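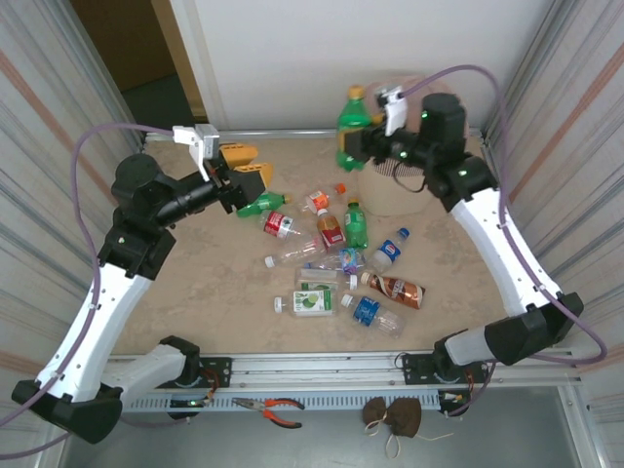
The two-arm station with mixed plastic bottles. The right gripper holds a green bottle upright.

Two-arm handling station now open for orders
June 17, 2021

Wevalon is pleased to announce that the Gavix two-arm handling station may now be ordered by colleges, recycling centres and research groups. The station was offered to a small number of partners in March, and their comments have been taken into account in the version now on sale.

The Gavix consists of 2 arms mounted on a shared aluminium rail, with a gripper and a camera mount on each. It is intended for the handling of light objects of uneven shape, such as empty drinks bottles lying at different angles on a flat surface. Side and back walls may be fitted where the purchaser wishes to keep objects within reach of the arms.

The price of the station is £4000, excluding delivery. A set of spare gripper fingers is available at £435. Customers who do not wish to purchase outright may hire the station through the Stostier scheme, under which the minimum term is 13 weeks. Installation and one day of training are included in both cases.

The control program, Wan, is supplied with the station and may be used on any number of computers at the same site. It allows the operator to guide each arm by hand, save the movement and play it back at a chosen speed. Users should note that saved movements from the earlier test version must be converted before use. Instructions are given in the second part of the handbook.

Farah Rondonuwu, who is responsible for customer services at Wevalon, has asked that purchasers measure their bench before placing an order, as the rail is supplied in a single length and cannot be shortened on site. A drawing with full measurements will be sent on request.

Orders received before the end of the month will be delivered in the order in which they arrive. Enquiries regarding hire should be addressed to the Stostier desk, and all other questions to customer services.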